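Mokent Textile and Mixed Waste Collection: Frequently Asked Questions

Last revised February 26, 2019 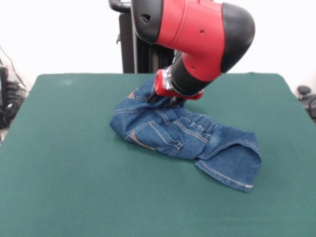 Container sizes and hire

What sizes of container are available?
Three: a 3 cubic metre open skip, an 11 cubic metre enclosed container and a 35 cubic metre roll-on roll-off container. The enclosed container is the standard choice for clothing and household textiles. The roll-on roll-off unit is supplied to trade accounts only.

How long is the hire period?
The standard period is 14 days, counted from the day after delivery. Extensions are charged by the week and must be requested before the period ends. Part weeks are charged as full weeks.

Can I book a collection early?
Yes. Use the collection form or ring the Longo depot. Early collection does not reduce the hire charge.

Do I need a permit?
No permit is needed if the container stands entirely on private land. If any part of it rests on a public road, verge or pavement, a permit from your local council is required. We can apply for you, but the council's fee is added to the invoice at cost. Delivery dates are not confirmed until the permit has been issued.

Access and placement

How much room does the lorry need?
The skip lorry needs a clear width of 3 metres along the whole approach. The roll-on roll-off vehicle is longer and needs a straight run in front of the container. If you are unsure, send a sketch with measurements to the depot. Iara Zapata checks all site drawings and will reply with a suggested position.

Will the container mark my drive?
It may. Block paving and fresh tarmac are the surfaces most often affected. Boards can be supplied on request and should be ordered with the container. The driver does not carry spares.

What happens if the driver cannot get in?
The driver will ring the contact number on the order and wait for up to 14 minutes. After that the visit is recorded as a wasted journey and charged at the rate shown on your quotation. Parked cars, locked gates and scaffolding are the usual causes.

Loading

How full can it be?
Level with the top of the sides. Open skips are sheeted before they leave the site, and a load that stands above the rim will not be lifted until it has been reduced. Enclosed containers must have both doors shut and latched.

Should textiles be bagged?
Yes, for clothing, bedding and curtains. Use tied, see-through sacks. Shoes should be tied together in pairs. Carpet and underlay are rolled and go in the mixed waste container.

Do zips, buttons and rivets have to be removed?
No. Fastenings are dealt with after sorting at the Rirkoto transfer station.

What about wet or soiled items?
Wet textiles are classed as mixed waste. A sack of wet clothing can spoil the dry sacks beside it, and where this happens the whole container may be reclassified and charged at the mixed rate.

What cannot go in?
Paint, solvents, oil, gas bottles, batteries, fluorescent tubes, fridges, tyres, plasterboard, asbestos and clinical waste. Rags that have been used with oil or solvent count as hazardous and need a separate collection. Mattresses are accepted in the mixed container at an extra charge per item.

Weights and charges

How is the weight measured?
Each container is weighed on arrival at Rirkoto and again once emptied. Both readings are printed on the weighbridge ticket, a copy of which is sent with the invoice.

What if I go over the allowance?
The excess is charged by the tonne, in steps of a tenth of a tonne. The allowance for your container is printed on the order confirmation.

Can I dispute a charge?
Write to Bienvenido Dumlao in the accounts office, quoting the ticket number. Disputes must reach us within 35 days of the invoice date.

Trade accounts

What is the Prallitent scheme?
Prallitent is our scheduled exchange service for shops, laundries and charity sorting rooms. A full container is swapped for an empty one on a fixed day. The minimum term is 11 months and prices are reviewed each June.

Do you supply waste transfer notes?
Yes. Scheduled customers receive a single annual note covering all collections of the same waste type from the same address. All other customers receive one note per collection.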